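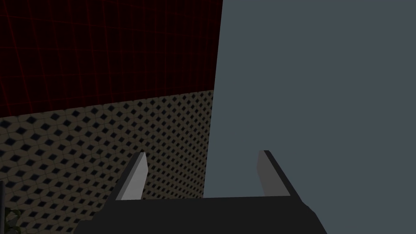 Rendered scene: open gripper, gray surface, patterned walls

Ticket: Scheduled exports from Vument stop part way through
Status: Resolved, monitoring
Component: Export queue, Ranach file store
Opened by: Site admin, Laur office
Month: July

Summary
The overnight export job writes part of the batch to the shared folder and then stops. No error is shown in the Vument console. The job stays marked "Running" until it is cancelled by hand. Manual exports of single files complete normally.

Expected
3,317 files in the output folder by 06:00.

Found
2,000 files in the output folder. Last file written at 02:14. Job still marked "Running" at 08:40.

Environment
Vument server with the standard export module. Output goes to a network folder on Ranach. One service account is used for all scheduled jobs. No updates were applied to either machine in the week before the fault.

Log

08:40 Job cancelled from the console. Took several minutes to clear. Restarted by hand with the same settings.

09:25 Second run also stopped at 2,000 files. Same last file name as the overnight run. Disk space on Ranach checked, more than half free.

09:50 Suspected a damaged source file at the stopping point. Removed the next file in the list from the batch and ran again. Stopped at 2,000 again, one file further down the list. Source file put back.

10:30 Split the batch by folder. The smaller folders completed. The largest folder, 2,008 files, stopped with eight files missing. The fault follows the number of files and is independent of file size or type.

11:05 Checked the service account on Ranach. Found a limit on open file handles per session, set to 2,000. The account used for manual exports has no such limit.

11:20 Asked Useck support whether the export module closes each file after writing. Reply received at 13:10: files are closed at the end of the job unless "Release after write" is ticked in the job settings. The option is off by default.

13:30 Ticked "Release after write" on a copy of the job. Left the handle limit unchanged so that only one setting was being tested. Ran the 2,008 folder. Completed, all files present.

14:15 Ran the full batch. Completed in 11 minutes more than the usual time. 3,317 files present. File sizes compared against source list, no differences.

15:00 Setting applied to the live job. Test copy deleted.

Cause
The job kept every output file open until it finished. The batch grew past 2,000 files during the spring and reached the session limit on Ranach. The export module waits for a free handle and does not time out, so no error was raised.

Still open
Ask Useck whether the wait can be given a time limit.
Check the other scheduled jobs for the same setting. The archive job is the next largest.
Add an alert if any export is still marked "Running" at 07:00.

Update, next morning
Overnight run finished at 04:52. Full count in the output folder. Ticket to stay in monitoring until the archive job has been checked.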